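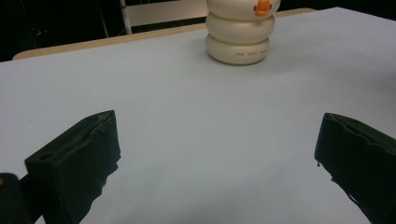

Notes from the Kurkcombe student manipulation project, week 7. Thread for those who asked how we are running the module this year.

The task on paper is simple. Take a stacked toy apart ring by ring, put the rings down on the table, stack them again in the right order. The students record demonstrations with a hand-held gripper, then train a policy on them. The policy goes on the arm at the end of term.

Target is 500 usable demonstrations across the group. "Usable" means both fingers visible throughout, no dropped frames, and a clean start pose. We threw out 70 from the first batch. Nearly all of those failed on the start pose.

Start pose rule, for the record: fingers open, toy upright on the far side of the table, gripper held still for a moment before the approach. If you start moving as you press record, the tracking has nothing to settle on and the trajectory drifts from the first second.

The table is a problem of its own. A plain pale top is easy on the eye and bad for visual tracking. There are very few features to lock on to until the far edge comes into view. Sadia Mughal's group tilted the gripper up slightly at the start so that the edge and whatever stands behind it stay in shot. Their drift figures improved. I have asked the other groups to copy it.

The toy is pale as well. Cream on pale grey, with an orange beak on the top ring. Two groups found that their detector was using the beak and very little else. Fine until the top ring comes off, then it loses the rest of the stack.

They were set a written exercise on this: mask the beak in the training images and report what happens. Reports due before the next lab. I am more interested in the method section than in the score.

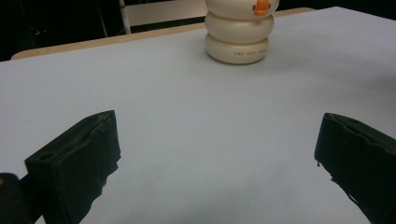 Azadeh Fallahi: Did you consider making them regrasp? In our version at Braltport the rings rotated in the fingers on nearly every lift, and the policy learned to put them down crooked.

Yes, and we see the same thing. A round, smooth ring between two flat pads will turn if the grip is above or below its middle. At present we allow one regrasp per ring. It has to be in the recording. No cutting it out afterwards.

Pads: please look at them before each session. If the padding is lifting along an edge, log it on the sheet with the gripper number and carry on. Do not glue it yourself. Last year somebody did, and the finger would not close square for the rest of the term.

On pace. A careful demonstration takes some 18 seconds. Asif Naqvi's group are well under that and their data is worse for it. The policy copies speed along with everything else, and the arm cannot follow a wrist flick. Slow down on the approach, slow down again before contact.

Common faults in the logs so far: gripper rolled to one side at contact, the other hand entering the picture to steady the stack, rings put down so close together that the fingers cannot get in between them. The last one only shows up on the restacking half, by which time the whole take is wasted.

Marking – 70 per cent for the report and code, the rest for the run on the arm. A failed run with a proper account of the failure can still get a good mark. A successful run with no account cannot.

Yamila Echeverría has the calibration board in the Foltby lab. Sign it out and sign it back in. Recalibrate if the gripper has been dropped, however lightly.

Assessed runs are in June. Each group gets three attempts, toy placed by me, position not announced beforehand. I will post the split of training and held-out positions once the current batch has been checked.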